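# Norkel Observation Deck: Visitor and Neighbor FAQ

The observation deck at the top of the Norkel building in Clestthorpe is due to open to the public in January. The questions below are the ones our front desk gets most often, from people planning a visit and from people who live or work nearby. If yours isn't covered, write to the visitor desk and we will add it if enough people ask.

## General

**How tall is the building?**

The roof is 140 meters above street level. The mast on top is not counted in that figure. The deck itself is one floor below the roof, on the east and south sides.

**Is it the tallest building in Clestthorpe?**

Yes, for now. The Ladard development across the river has permission to go higher, but work above ground has not started there.

**Who designed it?**

The building is by Liepiņa, the same practice that did the ferry terminal. The interior of the deck was handled by a separate team led by Elsa Engebretsen, who also chose the stone in the street lobby.

**Why did the opening move?**

The glass for the south side was delivered in the wrong thickness and had to be ordered again. The rest of the deck was finished on the original schedule. No further change is expected.

## Tickets and hours

**When is the deck open?**

Every day except Tuesday, from 10 a.m. to 8 p.m. Last entry is at 7:15 p.m. Tuesday is kept for window cleaning and elevator checks.

**Do I need to book?**

Booking is a good idea on weekends and near sunset. On other days you can usually buy a ticket in the lobby and go up within the hour. Tickets have a 30-minute entry window, but there is no limit on how long you stay once you are up.

**Can I get a refund if it's cloudy?**

No, but you can move your ticket to another date once, free of charge, as long as you do it before your entry window starts. A screen in the lobby shows the current view from the deck, so have a look before you scan your ticket.

**Do residents pay less?**

Residents of Clestthorpe pay half price on weekdays. Bring something with your address on it. A utility bill is fine, and so is a library card with a printed address.

**Are children free?**

Children under three are free and don't need a ticket. School groups should write to the visitor desk first, as group rates are set by size.

## Getting up there

**How does the elevator work?**

There are three elevators, and one of them goes only to the deck. The ride takes less than a minute. Some people feel it in their ears on the way down.

**Is the deck accessible by wheelchair?**

All of the indoor area is. The outdoor walkway on the south side has a short ramp that is steeper than we would like – ask a staff member and they will open the side door, which is level.

**Can I bring a stroller?**

Yes, up to the indoor area. Leave it by the coat racks before going outside.

**What can't I bring?**

Tripods, drones, glass bottles and anything larger than a carry-on suitcase. There are lockers in the lobby, and they take coins or cards. 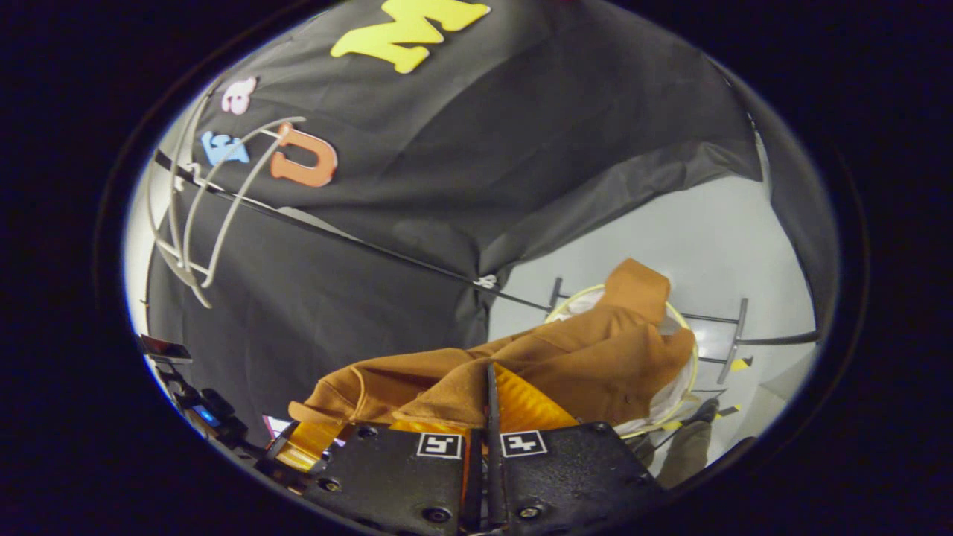 ## For neighbors

**Will the crane be coming down?**

Yes. It is being taken apart in sections over several nights. Mill Street will be closed to cars between 11 p.m. and 5 a.m. on those nights, but you can still walk through on the north sidewalk. Notices go up in the affected buildings a week before each closure.

**Is the building lit at night?**

The mast has a red aviation light that stays on all night, as the rules require. The white lights on the upper floors are switched off at midnight. We had over 140 comments about brightness during the test period, and the upper floors have been dimmed since then.

**What about wind at street level?**

The corner by the bus stop was the main problem in the wind study. Two screens and a row of trees were added to the plan after that. The screens are up – the trees will be planted in spring, once the paving on that side is finished.

**Who do I call about noise?**

The site office answers the phone from 7 a.m. to 6 p.m. on working days. After hours, the number on the hoarding goes to the night security desk. Give them the time and the street you were on, and they will log it.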